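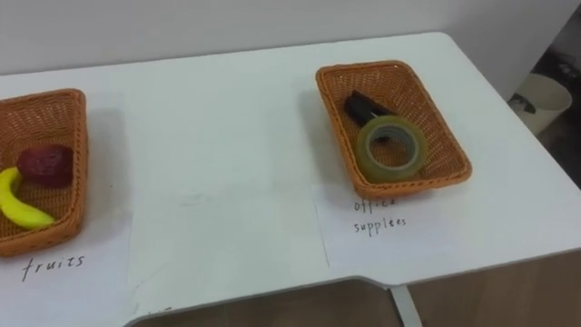 Sandamali Cassim wrote in to ask how to keep a sorting arm from dropping half of what it picks up, and whether she needed a better arm. She had already replaced the gripper pads twice. In most home builds I've worked on, the arm was fine and the table was the trouble. These are the tips I sent her, with a few more added since.

Setting up the table

Use a table that doesn't rock. Push on each corner before you bolt anything down. If it moves at all, shim the short leg and check again the next day.

A plain white top is good for sorting because dark and bright items both stand out. It is bad for clear things. A roll of clear tape or a plastic cup can vanish as far as the software is concerned. Put clear items in a colored basket while you are teaching the program what they look like.

Use matching baskets. If the rims are the same height you only have to set one drop height. Mine is 40 mm above the rim. Lower than that and a banana catches on the edge.

Put a sheet of paper under each basket and write on it what goes in. Fruits on one, office supplies on the other. Spelling doesn't matter if you are the only one reading it, but if your program reads the labels, test it on your own handwriting first. Mine read a thin ballpoint wrong all through October. A marker fixed most of it.

Write the label so it sits in front of the basket, where the rim won't cover it. Tape the paper down at the far corners only. That way you can lift the near edge and swap sheets.

What to sort first

Play fruit is light, doesn't bruise and doesn't roll far. Start with that. A stapler is a harder job. The weight is uneven, and if you pick it up by one end it swings. Grab it near the middle and slow the arm down for the lift.

Tape rolls lying flat are awkward with a two-finger gripper. Go for one side of the ring, one finger inside the hole and one outside.

Run 200 picks before you change anything, and write down every miss with the item and the spot on the table. I used to change a setting after each miss and never learned a thing from it.

Motors and wiring

I have used the Vekix servos and the Junton ones. The Vekix are quieter. The Junton have longer leads, so you can skip the extension on the wrist joint. Either will do for light items.

Leave slack at every joint. Move the arm by hand through its full reach with the power off and watch the wires.

Run the cables down the back of the table and tie them to the leg. Keep them off the floor if you sweep in there.

Finger pads: cut strips from a rubber shelf liner. Glue needs a full night. I get 800 picks or so from a set before they go shiny.

Sharing a bench

At the Skunano workshop we leave the baskets out and put the arm away. Mark the base position with a pencil line on all sides so it goes back in the same place. If it is off by 2 mm you will spend the evening recalibrating.

Keep a waste bin close by for tie ends and bad strips of tape.

Updated 18 September 2018. Pad template is on the Wannasri page.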